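Stidine stellt Wovo vor: ein Planungsprogramm für alle, die einen Roboter kaufen sollen und nicht wissen, was er kostet

Der Greifer ist bestellt, der Tisch fehlt: Neues Werkzeug rechnet vor der Unterschrift

Wer schon einmal einen Investitionsantrag für eine Automatisierungszelle geschrieben hat, kennt den Augenblick, in dem der Einkauf fragt, ob das jetzt alles sei. Es ist nie alles. Der Arm steht im Angebot, die Hand steht im Angebot, und drei Wochen später steht jemand im Büro und braucht eine Steckdosenleiste, einen zweiten Satz Finger und einen Schulungstermin für die Spätschicht.

Stidine bringt im Oktober mit Wovo eine Planungssoftware auf den Markt, die solche Überraschungen in die Kalkulation holt, solange man sie noch als Planung bezeichnen darf. Das Programm richtet sich an mittelständische Betriebe, Labore und Werkstätten, die ihren ersten oder zweiten Roboter anschaffen und dafür keine eigene Abteilung unterhalten.

„Unsere Kunden können auswendig sagen, wie viel Traglast sie brauchen“, sagt Nidia Ospina, Produktleiterin bei Stidine. „Bei der Frage, was der Roboter am Donnerstagvormittag eigentlich anfassen soll, wird es im Raum ruhiger.“

Mit genau dieser Frage beginnt Wovo. Bevor eine einzige Zahl eingegeben wird, verlangt das Programm eine Liste der Gegenstände, die gegriffen, abgelegt oder sortiert werden sollen: starr oder biegsam, glatt oder griffig, einzeln oder im Behälter. Ein Stift ist dabei eine andere Position als ein Ladekabel, und das Ladekabel ist erfahrungsgemäß die teurere.

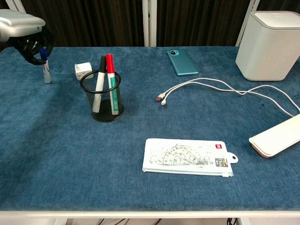
Aus der Liste leitet die Software ab, welche Greiferklassen in Frage kommen und welche Folgekosten sie nach sich ziehen. Eine mehrfingrige Hand macht auf Messen eine gute Figur, will aber gewartet und bei vielen Aufgaben auch eingelernt werden. Zwei Backen genügen öfter, als es der Vertrieb gern hört. Wovo stellt beide Varianten nebeneinander und enthält sich eines Kommentars, was man im Haus Stidine für eine beachtliche Selbstbeherrschung hält.

Hinterlegt sind 1151 Kostenpositionen, vom Fundamentanker bis zur Ersatzteilpauschale. Etwa 200 davon stammen aus einer Kategorie, die intern lange „Ach so“ hieß und zum Verkaufsstart in „Nebenleistungen“ umbenannt wurde. Jede Position lässt sich abwählen. Das Programm merkt sich allerdings, wer es getan hat, und druckt den Namen auf Wunsch in den Bericht.

Erprobt wurde Wovo beim Lohnverpacker Cerninero, der sechs Monate lang damit seine Beschaffung plante. Pascual Ulloa, dort für die technische Ausstattung zuständig, zieht eine nüchterne Bilanz: „Wir wollten zwei Roboter kaufen. Wir haben einen gekauft und dazu einen vernünftigen Tisch. Der Tisch war die bessere Entscheidung.“

Wovo läuft im Browser und gibt die Ergebnisse als Tabelle sowie als Vorlage für den Investitionsantrag aus. Den Vertrieb und die Einführungsschulungen übernimmt der Handelspartner Akpan. Die Schulung selbst ist in der Kalkulation bereits als Position enthalten. Preise nennt Akpan auf Anfrage, einschließlich der Nebenleistungen.

Pressekontakt: Stidine, Unternehmenskommunikation, Nidia Ospina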